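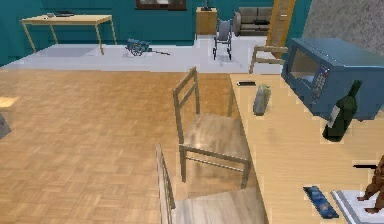

Ticket 907: base drives off the parquet and won't come back

Status: Open (was Closed, was Open)
Component: navigation / simulated house
Project: Esia, second-year group project
Severity: Annoying. Will become Serious in January when it gets marked.

What we expected

The base starts near the counter, crosses the parquet, goes round the chairs, stops in front of the table at the back and reports that it has arrived. The module handbook calls this the warm-up task.

What happens

It crosses the parquet very nicely, reaches the raised pale strip along the back wall, gets its front wheels up and then sits there turning left and right until the run times out at 300 seconds. The log says "goal reached" throughout. I admire the confidence.

Steps to reproduce

1. Load the house with the Zisis scene loader, default layout, blue microwave on the counter.
2. Set the goal to "table". Leave the clutter switched on.
3. Press go and put the kettle on.
4. Come back and find it wedged.

It fails with seeds 275 and 2000. I haven't tried every seed in between and would prefer not to be asked.

Things already tried

Restarting the simulator. No change.

Restarting the laptop. No change, and I lost my notes.

Removing the toy cart. The long handle lies across the floor strip and the planner seemed to treat it as open floor, so it was everyone's favourite suspect for an evening. With the cart gone the base gets stuck a little further along, by the cabinet. Cart put back with apologies.

Removing the wheelchair as well. Same result. At this point I was just tidying up.

Turning the speed up, on the theory that it could take the step at a run. It took the step. It also took the cabinet.

Update, 16:20

Daren (our path planner, named before my time) keeps a height map of the floor. I dumped it to a file and the whole room is flat. Parquet and strip are both at zero, so as far as the planner knows there is no step and it can go where it likes. The wheels are getting their information from the physics engine and disagree.

Closed this as "scene fault, not ours".

Update, 17:05

Reopened. The scene file has the right height in it. We throw it away ourselves on import, in a line with the comment "temporary". The line is in my handwriting, so to speak.

Import fixed. Daren now sees the step and refuses to plan any route to the table at all. Progress of a sort – it used to fail slowly and now it fails at once.

Update, 18:40

Put the Dehghan goal picker back in, the one we took out for being too fussy. It chooses a stopping point on the near side of the step, facing the table, and counts that as arrival if the camera can see the tabletop. The handbook says "in front of the table" and gives no distance. I have read that sentence several times and am content with it.

Seed 275 passes. Seed 2000 gets there too, but clips the nearer chair on the way past the counter. Chair padding in the planner is set to nothing, also marked "temporary", also me.

Still to do

- Give the chairs some padding and run 2000 again.
- Make "goal reached" depend on reaching the goal.
- Search the code for the word "temporary", ideally while sitting down.
- Ask whether the marking run uses the same layout. If the arm has to collect the flat dark thing from the table, stopping short of the step is no use to us and we need a ramp or a longer arm.

Leaving this open until the padding is in. Please don't close it because the first seed works – that was how we got ticket 907 in the first place.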